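Going Back to the Cello at 67

26/05/2024

I started cello lessons again in January. I had played from the age of 15 until I was 19, then sold the instrument to pay a deposit on an apartment and didn't touch one for most of my adult life. A few people from the choir have asked how it's going, so I'm putting it all down in one place.

The first thing was finding a cello. I didn't want to buy before I knew whether my left hand would put up with it. The music store in Parnudwood rents student instruments by the month, and they let you put part of the rent toward a purchase later. I tried three in the back room. Two of them had strings so high off the fingerboard that I couldn't hold down a clean note in first position. The third was the ugliest, with a repaired crack on the lower bout and varnish the color of weak tea, and it was easy to play. I took that one.

If you are renting, ask about string height before you ask about anything else. The store lowered the bridge on mine a little more when I brought it back after two weeks, at no charge, and that made a bigger difference than any exercise I've been given.

My teacher is Lilian Lyimo. She teaches out of the front room of her house on the Soltum road, mostly children, and she has four adult students. I told her on the phone that I used to play the Bach suites. She asked which ones. I said the first, and some of the third. She said fine, bring a scale.

At the first lesson we did not get past the bow hold. I had remembered my hand as being curved and loose, and what I had was a fist. She had me hold a pencil, then the bow at the balance point, then the bow where it belongs, and each time my thumb locked up straight. I went home and did the pencil thing while the kettle boiled, morning and evening, for three weeks. My thumb bends now. It still locks when I get to anything fast.

The left hand came back sooner than I expected. First position was just there. Fourth position was there if I didn't think about it. Extensions are another matter. I have some stiffness in the first finger, and the stretch from first to second on the C string hurts if I haven't warmed up, so I warm up. Five minutes of slow scales on the top two strings, then the lower ones, and I stop when it aches. Lilian is strict on this. She would have me play ten minutes three times a day before she'd have me play half an hour and be sore the next morning.

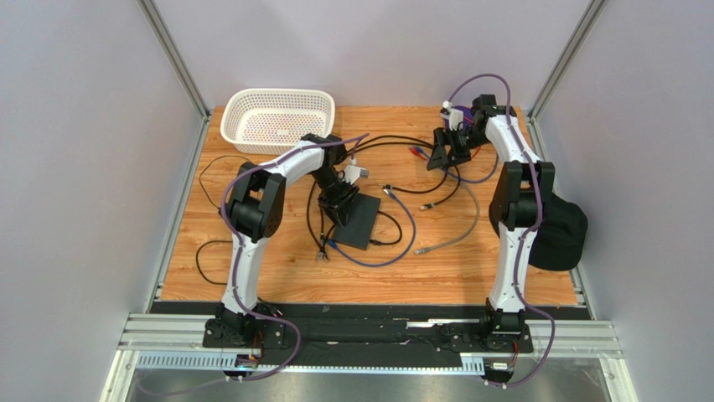
Reading was harder than playing. I sing alto, so I'm comfortable in treble clef, and for the whole first month I would look at a bass clef note and my hand would go somewhere else. I wrote in the note names for a week and then Lilian took an eraser to them in front of me. She was right to. Tenor clef I have not attempted.

We are using a mix of books. She starts her young students by ear and adds reading afterward, and I asked if I could do some of that too, because my ear is better than my eyes these days. So each week I get one short tune with no music. She plays it, I play it back, and I take a recording home on my phone. The written side is an old book of studies and a set of easy duets. I like the duets best. The bottom part is usually long notes, and long notes are where I can hear whether I'm in tune.

Tuning deserves its own paragraph. The pegs on the rental slip when the heat is on. I came down one morning and the A string had let go completely and was lying in a curl against the fingerboard. The fine tuners will get you through small changes, but you do have to learn to turn a peg while pushing it in toward the scroll, and it takes more nerve than strength. I keep a humidifier going in the room now and the slipping has mostly stopped. In summer I expect the opposite problem – swollen pegs that won't move at all.

For rosin I bought a cake the store recommended and put on far too much. If there is a white cloud when you play, that's too much. I wipe the strings and the top of the cello with a soft cloth before it goes back in the case.

The endpin was a nuisance until I got a strap that loops around the chair leg. We have wood floors and I had put two small holes in them by then. The rubber stopper that came with the cello slides, especially on a forte, and it's unpleasant to have the whole instrument leave you in the middle of a bar. A strap costs very little. Get one on the first day.

I have also started playing with other people, which I had meant to put off until fall. Michalis Kalogeropoulos runs a beginner strings evening in the hall at Onu, and he was short of anything lower than a viola. I said I could manage open strings and a few notes besides. He said that would cover most of it. There are 16 of us when everyone comes. The first evening I lost my place in the second line of the first piece and did not find it again until the last chord, and then I came in loudly on the wrong one. The second evening I got lost less. Counting rests is a skill and I'd forgotten I ever had it.

We are working on a Telemann arrangement and two folk songs. There is some talk of playing at the Grallorgate fair at the end of the summer, outdoors, with clothespins on the music. I haven't said yes yet. I'd like to be able to get through the Telemann at the marked tempo first, and there is a shift in the slow movement, first position up to fourth and back in two beats, that I land maybe one time in three. Lilian has me practicing it without the bow, just sliding the hand up and setting it down, and then with the bow on one long note so I can hear the slide.

The rental comes up for renewal next month. I'm going to ask what they want for the cello, crack and all.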